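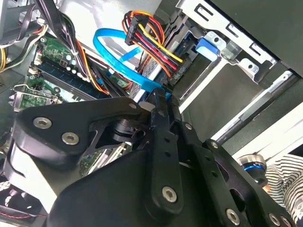 Garra junto ao interior aberto de um computador de secretária.

Caderno de laboratório — Núcleo de Comunicações e Sistemas
Entrada de 27 de fevereiro de 2021
Assunto: replicação do diretório de telefonia entre Zimidport e Harmont; divergência de registos e reposição do assinante

1. Situação à entrada

O nó de Harmont (assinante) apresentava às 08h40 o estado de replicação «parcial», com o nó de Zimidport (publicador) a reportar «ativo» para todas as tabelas. A consola do Jilura não assinalava qualquer alarme. O primeiro indício veio do serviço de atendimento: extensões criadas na véspera eram marcáveis a partir de Zimidport e devolviam sinal de número inexistente quando marcadas a partir de Harmont.

Procedeu-se à contagem das entradas do diretório nos dois nós, com os serviços em funcionamento:

Zimidport: 2968 entradas
Harmont: 2533 entradas
Diferença: 435 entradas

Repetiu-se a contagem passados vinte minutos, com resultado idêntico. Fica assim afastada a hipótese de atraso simples na fila. Um nó atrasado mas funcional teria reduzido a diferença, ainda que em poucas unidades.

2. Configuração de referência

Para memória dos colegas que não acompanharam a instalação de maio:

Publicador em Zimidport, assinante único em Harmont. Ligação por túnel dedicado, terminado nos dois extremos em encaminhadores Heinonen. Base de dados interna do Jilura, com replicação unidirecional das tabelas de diretório e bidirecional das tabelas de estado do utilizador (reencaminhamento, mensagem em espera, início de sessão em posto partilhado). Sincronização horária a partir de Zimidport nos dois casos.

As tabelas bidirecionais mantiveram-se coerentes durante todo o incidente. Um reencaminhamento ativado em Harmont às 09h05 ficou visível em Zimidport de imediato, e o inverso também. Este ponto atrasou o diagnóstico, por sugerir que o canal de replicação se encontrava são.

3. Verificações efetuadas

3.1. Conectividade. Resposta regular entre os dois nós, sem perda. Resolução de nomes correta nos dois sentidos, direta e inversa. O ficheiro local de nomes de Harmont contém ainda a entrada do antigo publicador de ensaio, sem efeito aparente. Não foi removida hoje.

3.2. Relógio. Desvio entre nós inferior a um segundo. Excluído.

3.3. Espaço em disco. Zimidport sem reparo. Em Harmont, a partição de registos estava a 91 por cento, a de dados a 38 por cento. O valor da primeira merece acompanhamento, mas não impede a replicação.

3.4. Fila de saída no publicador. Encontraram-se 142 transações pendentes com destino a Harmont, todas relativas à tabela de extensões. A mais antiga datava das 17h12 do dia anterior. As tabelas restantes tinham fila vazia.

3.5. Registo do assinante. A primeira transação pendente era repetidamente recusada com a indicação de chave duplicada. O publicador voltava a apresentá-la a cada doze... (corrigido: a cada 12 segundos, conforme parâmetro de repetição em vigor), e as seguintes aguardavam atrás dela. O Jilura classifica esta recusa como informativa, pelo que não gera alarme na consola.

4. Interpretação

A transação recusada correspondia à criação de uma extensão cujo identificador interno já existia em Harmont. Consultado o histórico de alterações, verificou-se que a extensão em causa fora criada diretamente no assinante durante a manutenção do túnel, com o modo de sobrevivência local ativo. Terminada a manutenção, o registo local não foi eliminado. Quando o publicador atribuiu o mesmo identificador a uma extensão nova, as duas entradas colidiram.

A diferença entre 142 transações em fila e 435 entradas em falta causou dúvida durante parte da manhã. A explicação reside no carregamento em lote: uma transação de importação pode conter várias extensões, e a importação da tarde anterior foi dividida pelo sistema em blocos de tamanho variável. Abriram-se três blocos ao acaso, e o conteúdo de cada um era compatível com esta leitura. Não se fez a soma integral dos blocos antes da intervenção. Regista-se a omissão, dado que a fila já não existe e a verificação deixou de ser possível.

5. Intervenção

5.1. Cópia de segurança dos dois nós, concluída às 10h50. Verificada a leitura do ficheiro de Zimidport. O de Harmont foi apenas verificado quanto ao tamanho e à soma de controlo.

5.2. Suspensão das alterações administrativas no publicador. Aviso enviado ao serviço de atendimento e à equipa de postos.

5.3. Tentativa de correção mínima: eliminação, no assinante, da entrada em conflito, seguida de nova apresentação da fila. A primeira transação foi aceite. A quarta foi recusada pelo mesmo motivo, com outro identificador. Existia portanto mais do que um registo local remanescente. Suspendeu-se este caminho. A eliminação manual sucessiva, sem lista prévia dos registos afetados, não oferece garantia quanto ao estado final.

5.4. Paragem da replicação, primeiro no assinante e depois no publicador. A ordem é relevante: na intervenção anterior parou-se primeiro o publicador e o processo em Harmont ficou à espera de resposta até ao limite de tempo.

5.5. Reinicialização da replicação em Harmont, com eliminação das tabelas de diretório locais e cópia integral a partir de Zimidport. As tabelas bidirecionais foram excluídas da operação por seleção explícita. A opção predefinida do Jilura inclui-as, e o texto do ecrã de confirmação não o torna evidente.

5.6. Início da cópia às 11h35. Durante a cópia, os telefones de Harmont mantiveram o registo e as chamadas em curso. A procura no diretório devolveu resultados incompletos até ao fim da operação, conforme previsto no aviso.

5.7. Fim da cópia às 12h20. Arranque da replicação no publicador e, confirmado o estado «à escuta», no assinante.

6. Resultado

Contagem após a intervenção:

Zimidport: 2968 entradas
Harmont: 2968 entradas
Fila de saída: vazia
Estado em ambos os nós: ativo

Criou-se uma extensão de ensaio em Zimidport, que ficou visível em Harmont e foi marcável a partir de um posto local. Eliminada em seguida, desapareceu dos dois nós. Os reencaminhamentos ativos antes da intervenção foram comparados com a listagem extraída às 10h30 e não apresentam diferenças, com exceção de dois que os próprios utilizadores alteraram entretanto, segundo o histórico.

As alterações administrativas foram reabertas às 12h45. Nova contagem às 16h00, com valores iguais nos dois nós.

7. Observações sobre os valores de estado

Convém fixar por escrito a leitura que este núcleo faz dos estados apresentados pelo Jilura, uma vez que a designação em ecrã se presta a equívoco:

«Inativo» — o processo não arrancou. Habitual durante alguns minutos após reinício do nó.
«À escuta» — o processo arrancou e aguarda o par. Se persistir para além de dez minutos, verificar o túnel e a resolução de nomes.
«Parcial» — há comunicação, e pelo menos uma tabela tem transações por aplicar. Pode ser transitório durante importações.
«Ativo» — o nó considera cumprida a sua parte. No publicador, significa que as transações foram entregues ao canal. Nada indica quanto à sua aplicação no destino.

O estado tem por isso de ser lido nos dois nós e confrontado com a contagem de entradas. A leitura exclusiva no publicador, prática seguida até agora na verificação matinal, teria deixado passar este incidente por tempo indeterminado.

8. Questões em aberto

a) Os registos locais de Harmont foram eliminados com a reinicialização. Importa confirmar, na cópia de segurança, se algum correspondia a uma extensão em uso legítimo. A cópia deve ser aberta no ambiente de ensaio, nunca no nó de produção.

b) Alarme para recusas por chave duplicada. O Jilura permite reclassificar a mensagem, mas a alteração aplica-se a todas as tabelas. Está por avaliar o volume de avisos que daí resultaria.

c) Partição de registos em Harmont. Rever a retenção. O nível de detalhe foi elevado durante a manutenção do túnel e, ao que se apurou, não voltou ao valor normal.

d) Procedimento de saída do modo de sobrevivência. O documento em vigor termina na reposição do túnel. Falta um passo de comparação e limpeza dos registos criados localmente. Proposta de redação a juntar a este caderno.

e) Encaminhadores Heinonen: o extremo de Harmont regista duas renegociações do túnel durante a noite, às 02h14 e às 02h51. Sem relação estabelecida com o incidente, cuja primeira transação retida é anterior. Fica a nota para comparação com as noites seguintes.

f) Entrada obsoleta no ficheiro local de nomes (ver 3.1). Remover na próxima janela de manutenção, com reinício do serviço de resolução.

9. Ficheiros associados

Listagem de reencaminhamentos das 10h30, extrato do registo do assinante entre as 17h00 da véspera e as 11h00, e saída dos comandos de contagem antes e depois da intervenção. Guardados na pasta partilhada do núcleo, subpasta Harmont, replicação. O extrato do registo contém números internos e não deve ser remetido ao exterior sem tratamento prévio.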